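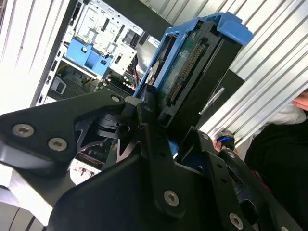

How do you get an old hard drive out of a desktop without bending anything?
Lay the tower on its side, unplug both cables from the drive, then slide it out in its caddy.

I keep my Flumix screwdrivers handy, but a clip-in caddy hardly needs them - lovely! 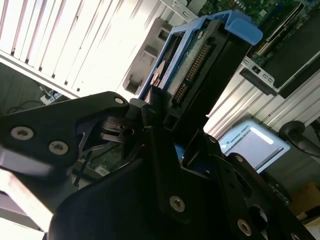

Drive in its blue caddy

Hold it by the sides and keep your fingers off the green board. Rungnapa Sombatkul taught me to touch bare metal on the case first,

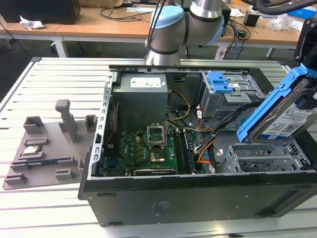 and I do it every time now. Tuck the loose cables away from the bay too, so they don't snag when the drive goes back.
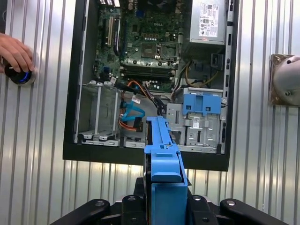
I write the date on masking tape and stick it on the caddy - saves so much head-scratching in September!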